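3.2 Matériel évalué

Le kit Otix, distribué par Bralmont, est vendu comme « prêt à l'emploi en 12 minutes ». Walid Tannous a mis 90 minutes, notice en main, et nous retenons cette valeur — elle a au moins le mérite d'avoir été mesurée. L'ensemble comprend une pince tenue à la main, sa caméra grand angle et un jeu de marqueurs carrés noir et blanc. Les essais ont eu lieu dans un bureau en activité (figure 2), la brochure promettant un fonctionnement « en tout environnement », ambition que nous avons prise au mot.

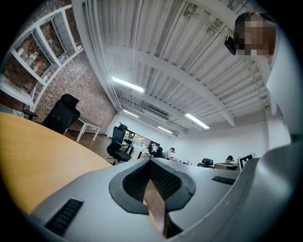

Le protocole reprend celui de Kaijage : 200 saisies par opérateur, sans consigne sur la vitesse du geste. Raed Moussa a terminé sa série en 105 minutes et a demandé, pour la suivante, une poignée moins large. Le fabricant propose cette poignée en option, à un prix que nous laissons au lecteur le plaisir de découvrir.

Figure 2. Essais du kit Otix : pince à main et marqueur carré dans un bureau occupé, sous éclairage fluorescent.

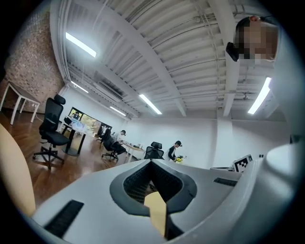

Faut-il recalibrer la caméra entre deux séries ? La notice l'exige, le support technique le déconseille, et nous avons suivi la notice, qui répond plus vite. Les séries obtenues sans recalibrage sont traitées à part en section 4, avec celles du kit Dillbridge.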